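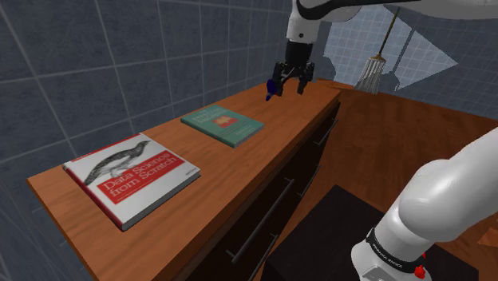

Bookish corner: Data Science from Scratch and a companion on the dresser top.

Your jaw and you
Dec 10, 2021

Quick check before you read any further. Are your teeth touching? Mine were when I sat down to write this, and I've been banging on about jaws at the Waltosley sessions since September, so I have no excuse at all.

When your mouth is closed and you're not chewing, your top and bottom teeth are meant to have a little gap between them. Lips together, teeth apart, tongue resting lightly on the roof of your mouth. I went most of my adult life without hearing that! I thought everybody walked around with their back teeth parked against each other like mine. Then I cracked a filling on a piece of soft white bread, and my dentist had a look and asked how long I'd been clenching, and I said I didn't clench, and she just sort of raised her eyebrows over the mask.

So I started paying attention. I clench when I drive. I clench opening jars, threading needles, reading emails from the body corporate and (this one surprised me) when I'm concentrating on something I really enjoy. It isn't only a stress thing, though stress certainly doesn't help. By four in the afternoon I used to have a dull ache in front of both ears and a tight band up the sides of my head, and I'd been putting it down to my glasses.

What has made the biggest difference for me is a bit silly. I put little coloured dots around the place, the sort you buy at the newsagent for price tags. There's one on the kettle, one on the steering wheel and one on the corner of my computer screen. Every time I notice a dot I let my jaw drop and breathe out slowly through my nose. You do stop seeing them after a couple of weeks, so move them around when that happens, or change the colour.

Yhon Palomino came along to our group last month and showed us a gentle stretch I've been doing most nights. Tongue tip up behind your top front teeth, then open your mouth slowly, only as far as you can go with the tongue still in place, and close again. Do it a few times and stop if it hurts. He also got us to press our fingertips softly into the big muscle at the angle of the jaw and make small circles, and there was a fair bit of groaning in the room, I can tell you. I did mine for 17 minutes that first night in front of the telly, which was far too long and I was sore the next day. A minute or so each side is plenty!

Other bits that have helped: a warm face washer before bed, giving up chewing gum (I miss it), and not propping my chin on my hand while I'm on the phone. I've also cut back to one coffee after lunch, although I couldn't swear that has done anything except make me grumpy at three o'clock.

If your jaw locks, or you can't open it properly, or you're waking up with headaches and tender teeth, please go and see a dentist or your GP and don't fiddle with it yourself. Night grinding is its own business, and you may need a proper fitted splint. Ear pain that hangs about wants looking at too. And jaw pain that comes on suddenly with a tight chest, sweating or trouble breathing is an emergency, so ring for an ambulance straight away.

The next Gistance get-together is at the Wokura room, usual time, and we'll do necks and shoulders. Bring a small towel and wear something you can move in. If you'd like some of the dots I've got a whole roll left over, so grab a sheet from me at the door. Write back and tell me where you catch yourself clenching, too. I'm collecting them.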